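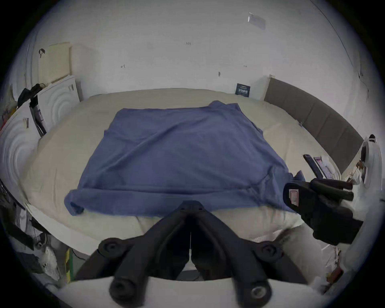 What does a weaver mean by "warp" and "weft"? The warp is the set of threads stretched tight on the loom before any weaving begins, and the weft is the thread that travels back and forth across them.

Chapter 4
Cloth Before the Mill

I would like you to begin this chapter by tugging at your own sleeve. Go on, pull it straight down, and then pull it on the slant, corner to corner. If it is a woven shirt it will hardly give at all the first way, and the second way it will stretch quite happily. Every tailor who ever lived has known this, and a good many of them could not have told you why (we will get to the why in the next section, with a pencil and some squared paper).

For now let us go to Drodwood, a river town that had wool, running water and not much else to sell. Its oldest surviving cloth roll dates from 1425, and it is a grumpy document. Most of it concerns fines. One weaver was charged for making his cloth too narrow, another for stretching a wet piece on the frame until it measured longer than it had any right to. You can still see the field where the frames stood, up behind the Katene bridge, and if you visit in May the grass is lovely.

A plain loom of the kind used there might carry roughly 1000 warp threads, and each had to be drawn through by hand before the weaver earned a penny. Keep that in mind as you read. When we talk about the price of a coat, we are really talking about that long, fiddly morning, and the ones before it spent spinning.

Words to know: warp, weft, selvage, bias, fulling.

9 comments

Bevan Hapeta
Used this with my evening group and the sleeve trick went over very well. Is the squared paper exercise in the same section as twill?

tutel_reader
My grandmother always said "selvedge" with a d. Both fine?

Hotance
Could have read a whole book on the fines!

We use cookies to remember your reading place. Accept / Manage settings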